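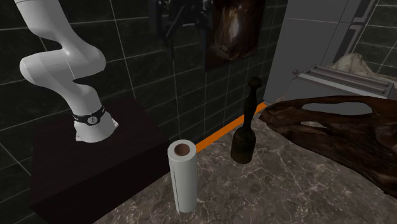 How long does it take to change your electricity supplier? In my case it took 14 days, from the first form until the confirmation letter.

I left Zideo in May and went to Ondo. My last bill with the old company was for 541 kWh, and I found the price too high for a small apartment. The new contract has a fixed price for 12 months, and this I like - I can plan my money better.

One thing I did wrong. I did not write down the meter reading on the first day, so I had to call them and wait for a corrected bill. It came on 21st June. Now I keep the readings in a notebook near the door.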